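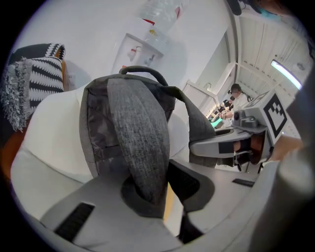
Aurelia Pîrvu joins the Matei Centre as research fellow

The Matei Centre for Regional Studies announces that Aurelia Pîrvu will join its team in September, for a period of two years. She holds a doctorate in International Relations and has written on water agreements between neighbouring states.

At the Centre she will study how small border towns take part in foreign policy – a subject on which little has been published in our region. Her work is based on 33 interviews with local officials and on an archive of 1,589 letters.

Her first book, of 280 pages, will be published by Vesalell.

Journalists can ask for an interview through the press office of the Centre.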